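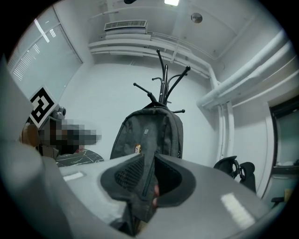 A Place for the Backpack

2 Oct 2022

Readers of this blog will recall that the coat stand was purchased in February for coats. It has since been reassigned to bags. The gray backpack now hangs there at the end of each working day, with its zippers closed and its straps turned toward the wall.

The following practice has been adopted. Papers are removed on Friday. Side pockets are emptied of receipts. The bag is not to be placed on the office chair, even briefly. A second hook remains reserved for umbrellas.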